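Setting up a basket-to-basket sorting cell on a tabletop arm

I've rebuilt this cell more times than I'd like to admit, and the version below is the one I finally stopped fiddling with. It's a small arm that takes mixed objects out of one basket and puts them in another, over and over, and it is such a satisfying thing to watch once it runs properly! You can get from bare table to first pick in an afternoon if the arm is already bolted down and talking to your computer.

What you need

A table that doesn't wobble (mine is white, which matters later)
A roll of heavy brown or gray paper, wide enough to cover the work area
Two baskets or trays, one larger than the other
A handful of objects in different shapes and stiffness
Low-tack tape
A soft brush, a lint-free cloth and a set of hex keys

Step 1. Clear and level

Take everything off the table and wipe it down. Put a level across it in both directions and shim the feet until you're happy. Then push on the corner nearest the arm base. If the table moves, the gripper will move a lot more, so fix that now and save yourself an evening of chasing calibration errors that aren't calibration errors. (Ask me how I know.)

Step 2. Put the paper down

A bare white table bounces light straight back into the camera and washes out anything pale. Paper kills nearly all of that. Roll it out, let it relax for a while with a couple of books on the ends, then tape the edges flat. A ragged edge is fine as long as it sits outside the reach of the gripper. Change the sheet when it gets scuffed or starts to curl - I go through one every 300 cycles.

Step 3. Place the baskets

The larger basket is the source and goes on the far side from the arm. The smaller one is the destination and goes close in. I used to do it the other way around and the elbow kept folding up on itself during the place move. With the small basket near the base, the arm reaches out for the hard part and comes home for the easy part.

Leave a wide gap between the two. The gripper needs somewhere to travel with an object hanging off it, and if something gets dropped you want it to land on open paper where the camera can find it again.

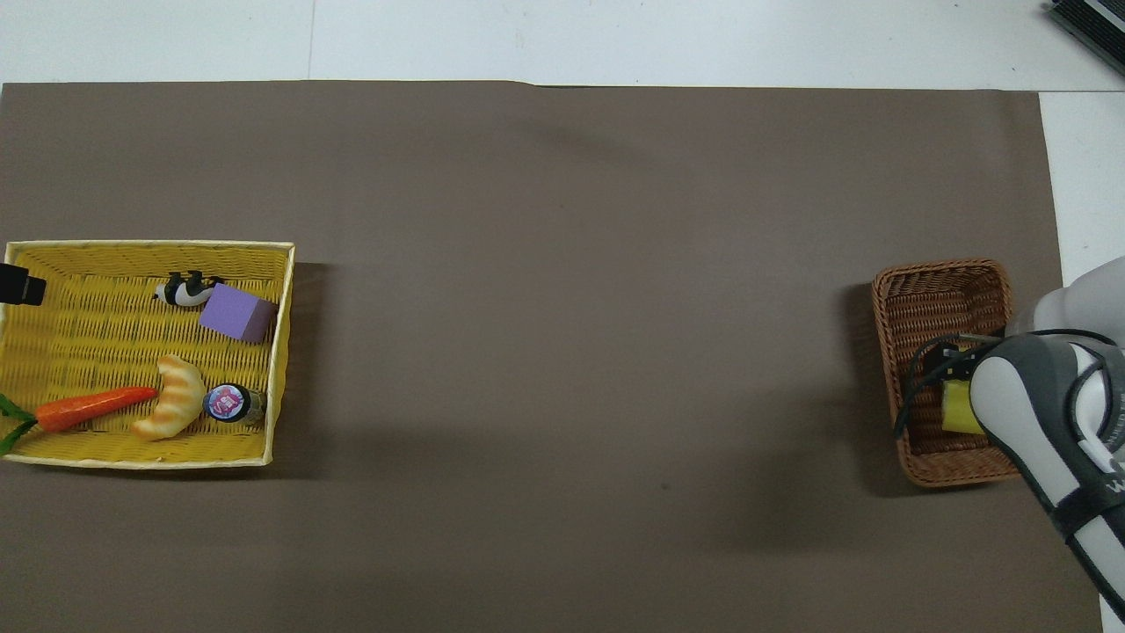 Source basket on the left, destination on the right, with the gripper down in the smaller basket.

Step 4. Choose your objects

Go for variety! Toy food is wonderful for this, and cheap. A carrot is long and wants to be gripped across the middle, a croissant is curved and slides away if you come in at the wrong angle, and a foam cube forgives nearly everything. Add a small toy animal and a little jar or can on its side and you've covered most of the grasps a beginner cell will ever need. Start with the cube by itself. Once that works, add things one at a time.

Step 5. Teach the heights

Jog the gripper down over the empty destination basket until the fingertips just touch the bottom, then back off 3 mm. Save that as your floor. Do the same in the source basket, because woven baskets are never as flat as you think. Next, set a travel height that clears the taller rim by at least 4 cm with the longest object in the fingers. I keep the speed at a quarter of maximum until everything has been through twice.

Step 6. Check the cable

This is the one people skip. Run the wrist slowly from one end of its rotation to the other with the gripper lowered into each basket, and watch the loop of cable. It should have enough slack to follow the wrist and not so much that it hooks the rim. If it catches, re-clip it higher on the arm and run the whole check again. Paora McKinnon, who helped me with my first build, does this check before every session, and I've picked up the habit.

Looking after it

Brush out both baskets at the end of the day. Foam sheds, and crumbs of it on the fingertips will ruin your grip. Wipe the finger pads with a dry cloth, snug up the gripper screws once a month, and re-teach the floor heights any time a basket gets swapped or bumped. Mark the basket corners on the paper in pencil and you'll spot a shifted one right away.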